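Tostirthorpe Allotment Rainfall and Sowing Records

README for version 4 of the data files
Last changed 2 June 2014

What is in this package

Daily rainfall readings and sowing notes from the allotment site at Tostirthorpe. The readings come from a plain plastic gauge read once each morning. The sowing notes were copied from the plot holders' own notebooks.

There are 2472 rows in the rainfall file, one per day. Days without a reading are kept in the file with the rain column left blank. A blank does not mean zero. If you are adding up monthly totals, check for blanks first, or you will get a dry month that was only a month when the gauge was not read.

Files

rain.csv
The daily readings. Columns are date, rain_mm, reader, note.

sowing.csv
One row per sowing. Columns are plot, crop, variety, date_sown, date_up, under_cover, note.

plots.csv
The 12 plots that took part, with soil type, slope and whether the plot has a water tank. Plot 11 was split in two partway through and appears as 11a and 11b after that. The older rows still say 11. I have not tried to work out which half they belong to.

changes.txt
A list of corrections by version.

Format

All files are comma separated, with a header row, saved as UTF-8. Dates are year, month, day with dashes. Text that contains a comma is in double quotes. Line endings are the Unix kind. If you open the files in a spreadsheet, watch what it does to the plot column, which has to be read as text on account of 11a and 11b.

How rain was measured

The gauge stands on a post by the lower gate, clear of the hedge. It is read to the nearest half millimeter. Anything less than that is entered as 0.2 and marked "trace" in the note column. Snow was brought indoors, melted in the gauge and read as water.

Each reading is entered against the day it was taken, so most of the rain in a row fell the day before. This catches people out when they compare with other records. The Steritz station file, for one, puts the rain on the day it fell, and you need to shift one of the two by a day before comparing them.

The first gauge cracked in a frost and was replaced with the same model. The readings on either side of the change look much alike, and no adjustment has been made.

How sowings were recorded

Plot holders wrote down what they sowed and when. The date_up column is the first day any seedling was seen, which depends on how often a person visits. Someone who comes down every evening will report an earlier date than someone who comes once a week. Treat these dates as late by up to a week.

Variety names are given as written in the notebooks, with spelling tidied. Beans labeled "Tivach" are a saved seed passed between plots and may not be one variety. Rows marked "Deligiannis" in the note column come from a notebook that got wet, and some of those dates are guesses from the entries before and after. Leave them out if dates matter to you.

under_cover is yes for anything started in a greenhouse, in a cold frame or on a windowsill. Fleece laid on the ground counts as no.
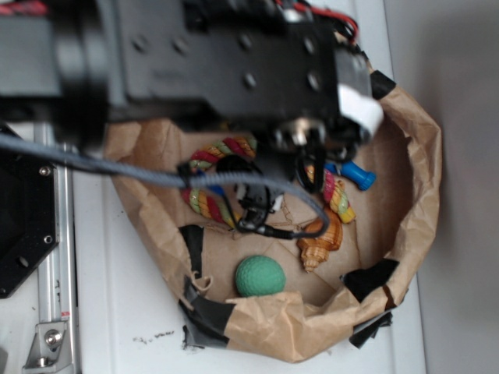 Known problems

Readings for one April are in a different hand and were first copied in inches. They were converted in version 2. Two rows were missed and fixed in version 3, so please throw away anything older.

Some potato rows have a date_up earlier than date_sown. I checked these against the notebooks and that is what they say. The likely cause is a swapped day and month, but I could not tell which date was wrong, so they stand as they are.

Garlic sown in the fall has a date_up in the next calendar year. This is correct.

The reader column uses initials. Two people share the initials PN. Both used the same gauge in the same way, and I have not separated them.

Use

You may use the files for any purpose, including teaching. Please say where they came from and which version you used. Plot holders' names have been taken out and should stay out.

Corrections

Send corrections to Pantelis Nikolaidis, with the file name, the row date and what you think it should say. A photo of the notebook page helps if you have one. Changes go into the next version and are listed in changes.txt.

Still to do: soil temperatures from the upper plots, which exist on paper only, and a proper map to go with plots.csv.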